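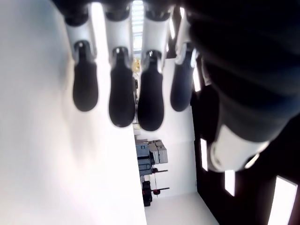

Teaching by demonstration at Skonora – your questions answered

We get a lot of mail from people who are about to spend their first session guiding a robot hand, and most of it asks the same handful of things, so we have gathered our answers on one page. Please read it before you come, even if you have done this kind of work somewhere else, as every hand has its own habits. Ours has four fingers and a thumb, and each finger is white higher up, then narrows at a dark joint and ends in a long, rounded black pad. When we talk about "the pads" further down, those are the parts we mean.

Do I need any experience with robots?

None at all. Some of our most patient teachers came to us from baking, sewing and piano lessons. If you can show a child how to tie a shoe without grabbing the laces yourself, you already have most of what we are looking for, and we will happily help you with the rest.

What is the difference between guiding by hand and guiding by remote?

When you guide by hand, you stand next to the arm, hold it gently by the forearm and move it through the task yourself. When you guide by remote, you sit at the desk and wear the Flolus glove, and the robot hand copies your fingers. We usually start people on hand guiding, which gives you a feel for the weight of the arm, and move them to the glove once they are comfortable. A few people like the glove so much they never want to go back!

May I push on the fingers when I am guiding by hand?

Please don't. The arm is happy to be led around, but the fingers should be opened and closed with the two buttons on the handle. Bending them at the joints wears out the small parts inside, and those are slow to replace.

How many demonstrations will I record?

It depends on the task. A simple pick-and-place might need 10 good ones from you, and then we move on to something else. Our longest task so far, folding a dish towel into a drawer, took 187 demonstrations spread over several teachers, and we were all very fond of that towel by the end. The whole library stands at 2,700 recordings, and we hope to reach 3,000 by March.

What if I make a mistake halfway through?

Keep going if you can. If you drop something and can pick it up again in a natural way, that is a perfectly useful recording, and we mark it as a recovery. If the object has rolled under the table, press the red key, take a breath and start over. There is no limit on retries, and you are paid for the time either way.

Why does the hand lag behind my glove?

A tiny delay is normal. If it feels longer than a blink, the glove probably needs calibrating again – open your hand flat, hold still until you hear the tone, then make a slow fist. Long fingernails and chunky rings can confuse the sensors too, so leave the rings at home if you can bear to.

Can I watch my own recordings afterward?

Yes, and we wish more people would! They are kept in the Patness viewer under your teacher number. Watching two or three of them is the quickest way to notice that you rush the last inch before a grasp, as nearly all of us do.

Who do I ask if my question isn't here?

Write to Arne Fuchs at the teaching desk. He reads everything, although he may take a day or two to reply when a new group is starting.

Last updated 05/12/2023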